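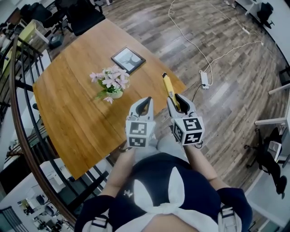 Sumton has changed the way it looks after the hand-held grippers used at its upstairs office, after a run of recordings had to be thrown out earlier in the year. Under the new routine, which was confirmed on Dec 20, 2024, every pair is checked before it goes out to an operator and again when it comes back.

The grippers are worked by hand. An operator takes one in each hand and does ordinary jobs with them, picking things up and putting them down, and the recordings are used to teach a robot arm made by Valus to do the same. Each gripper carries a white cube printed with black-and-white square markers, and the software works out the position of the tool from those squares.

That makes the cube the part that matters most, according to Jelle Geerts, who runs the equipment bench. In May a cube on one left-hand gripper had worked its way round on its mount by a few degrees. The fingers still opened and closed as they should and the operators felt no difference. By the time the fault was traced, 88 recordings had been made with it.

"You can't feel it in your hand," Geerts said. "The tool is fine to use. It's the numbers that are wrong, and you only find that out when the arm misses the pen."

The check now starts with the cube. It is wiped with a dry cloth, looked over for scratches on the printed faces and pushed gently from each side. If it moves at all, the gripper goes back to the bench and the mount is tightened and set again against a metal jig. A gripper that has been reset has to pass six test grips before it is used.
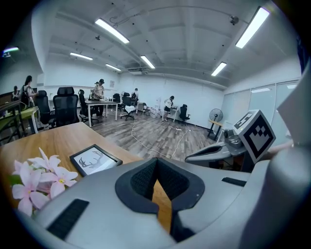 The black pads inside the fingers come next. They pick up dust and skin grease, and a shiny pad lets thin objects turn in the grip. Staff clean them with a damp cloth and leave them to dry overnight. Pads that have started to lift at a corner are replaced, and always on both fingers together so that the two sides close evenly. A set takes eight minutes to change.

The last step is a slow open and close, done with the gripper held up to the light, to see that the fingers meet along their full length. Results go on a paper card kept with each pair. Geerts said a shared spreadsheet had been tried first but people forgot to fill it in.

Sumton has also stopped swapping single grippers between pairs. Left and right are now numbered together and stored together, and if one is under repair the other stays on the shelf with it. Spare pads and mounts are bought from Pisum, which delivered 396 pads under the present order.

A second jig has been ordered from Yau so that two grippers can be set at the same time. Until it arrives, repairs are being taken in the order they are handed in.

Filed under: Automation | Workshop & Maintenance
Last updated: 2 hours ago
6 shares | 8 comments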